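Section 4: Fitting, marking and cleaning the white writing sheets

4.1 Before you start

The Giddale wall frame takes one white sheet per bay. Sheets are supplied flat in packs and are the same on both faces unless the pack label says otherwise. Unpack them at least two hours before fitting and leave them lying flat in the room where they will be used.

You will need:

Soft dry cloth
Second cloth, lightly dampened with clean water
White vinyl eraser
Steel rule, 2000 mm
HB pencil
Skimwood backing panel (one per bay)
Ranex edge clips, size 2

Check the backing panel before fitting the sheet. Any grit or raised grain on the panel will show through as a bump within a few days, and the sheet will wear at that point first.

CAUTION: The cut edges of a new sheet are sharp. Carry it by the long sides and keep fingers clear of the corners.

4.2 Fitting the backing panel

1. Stand the panel in the lower channel of the frame with the smooth face towards you.
2. Push the top of the panel back until it sits under the upper lip.
3. Measure from the left upright to the first clip position. The distance is 152 mm. Mark it lightly in pencil on the panel.
4. Mark the remaining clip positions at intervals of 172 mm.
5. Wipe the panel with the dry cloth.

Note: Frames supplied before May have a shallower lower channel. On these, fit the packing strip from the spares bag under the panel first. If the strip is missing, see 7.3.

4.3 Fitting the sheet

1. Hold the sheet in front of the panel, long side horizontal.
2. Lower the bottom edge into the channel. Let it rest there under its own weight. Do not press.
3. Line up the left edge of the sheet with the left upright and check that the gap is even from top to bottom.
4. Fit the first clip at the 152 mm mark.
5. Smooth the sheet from left to right with the dry cloth, using the flat of the hand.
6. Fit the remaining clips in order, working to the right.
7. Check the top edge. It should lie flat between clips. If it lifts, remove the last two clips, smooth again and refit.

CAUTION: Never fit the two end clips first. The sheet will bow in the middle and may crease when the next clip goes on.

4.4 Marking out

Guide lines may be ruled in pencil or with the blue marker supplied with Aoki pen sets. Keep lines thin. Heavy pencil lines leave a groove that remains after the graphite has been removed.

For a standard timetable layout, rule the heading line 119 mm below the top edge. Column widths are left to the user. Start each line at the top and draw downwards in one movement, with the rule held at both ends.

Remove stray marks before writing. Small marks are easily overlooked under a ceiling light and are best found by looking along the sheet from one side.

4.5 Inspecting a used sheet

Take the sheet down for inspection. Marks that cannot be seen with the sheet upright often appear when it is tilted towards a window. Turn it slowly and look at each part of the surface in turn.
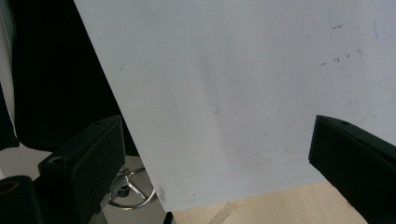
Treat marks according to type:

Scuffs. Short dark marks, often in a row, usually near an edge or corner. Use the vinyl eraser, working along the line of the marks. Brush away crumbs before going on to the next.

Pen or pencil specks. Use the corner of the eraser. If the speck smears, stop and treat it as ink (see 4.6).

Faint ruled lines. Leave until the rest of the sheet is clean, then use the eraser with light, even strokes.

Grey smudges. These are normally handling marks. Use the dry cloth first. Rubbing a smudge with the eraser straight away tends to spread it.

A soft change of tone with no clear edge may be a shadow. Move the sheet and look again before cleaning.

4.6 Ink

1. Confirm from the pack label that the sheet is the coated type. Uncoated sheets must not be dampened.
2. Dab the mark with the damp cloth. Do not rub.
3. Wait one minute, then dab with the dry cloth.
4. Repeat once only. If the mark remains, turn the sheet and use the other face.

4.7 Storage

Store sheets flat, with a clean interleaf between each. Do not roll. A stack should hold no more than one opened pack, and nothing else should be placed on top of it.

Write the date of first use in pencil on the lower right corner of the reverse. Discard a sheet when both faces carry marks that cannot be removed, or when any corner has split.

Questions about frame sizes not listed in Section 2 should be sent to Oldřich Kollár at the Giddale parts desk, quoting the number stamped on the left upright.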